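Zadville Meditation List
October 18, 2022
From: Atieno Swai
Subject: Re: Opening sequence for the Alura sittings

Mugo wrote:
> The Zarkel method gives 27 breaths before the first invocation.
> My copy says 30. Which do we follow? Also, are dreams still
> to be logged under the sitting or under the night?

Follow 27. The 30 comes from the April handout, which counted the three settling breaths as part of the sequence. They are separate and should be taken with the eyes open.

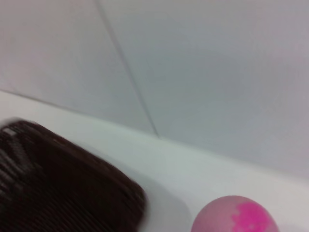
Dreams go under the night, with the number of the preceding sitting in the margin. My entry 718 is filed that way if you want a pattern to copy. Please leave interpretation out of the log. If a guide gives a name, write it as heard and put the spelling query on a separate line.

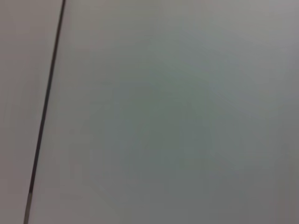
For the gazing stage, Alura asks for a single fixed object and no candle. Beginners do better with a plain line than with a symbol. A thin dark line on a slant, nearly black and turning a lighter grey towards its lower end, will serve. Start at the top and move the gaze down one breath at a time. Stop if the eyes water.

Corrections to the log index by reply to this list, please.

Atieno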